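Setting Up a Counter-Clearing Test for a Household Arm

Whether a robot can clear a kitchen counter depends mostly on which counter it is given. A bare surface with three blocks on it says little. This page covers how to set up a counter that resembles one in use, how to run the trials, and how to score them so that two people get the same result. It assumes the arm is mounted, calibrated and able to complete a single pick.

1. Choose the items

Mix shapes that call for different grasps. A plate lying flat has to be tilted or slid before most two-finger hands can hold it. Fruit rolls. Cereal boxes are light but often wider than the gripper opening, so the arm needs to find a narrow side. Include one lidded container, and record whether the lid is pressed down.

Leave the appliances in place. They are not to be moved, but they block approach paths, and a planner that works on an open table will often fail beside a toaster.

2. Lay out the counter

Let items overlap. Put fruit on a plate and stand something small on top of a board. Place at least one large item on its side. Do not line things up.

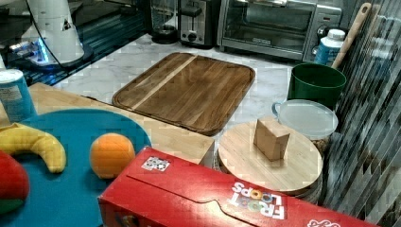 Counter layout with fruit on the plate, cereal box on its side and a block standing on the round board.

Marble and glossy black surfaces produce reflections that depth sensors may read as holes or as objects. Run the first set under the normal room lights and change nothing. If the failures cluster near a reflective area, repeat those trials with a matte cloth over it and log them separately.

3. Run the trials

Allow 60 seconds per item. Stop the clock when the item is released inside the target zone. A drop, a push off the counter, or contact with an appliance ends the attempt. Reset by hand from a printed layout sheet.

4. Score

Report picks and full clears separately. In the Kullden trials, written up by Montri Saengthong, the arm made 574 pick attempts and completed 159 without help. Most of the misses were flat items. Full clears were too few to report as a rate.

By that measure, the chore is not ready to hand over. Single upright objects are manageable. Overlapping ones still need a person standing by, and wiping the surface afterward is a separate task with its own test.

5. Keep the records

Save the layout sheet, the item list and the log for every attempt, including aborted ones. Note any change of gripper pads between sets.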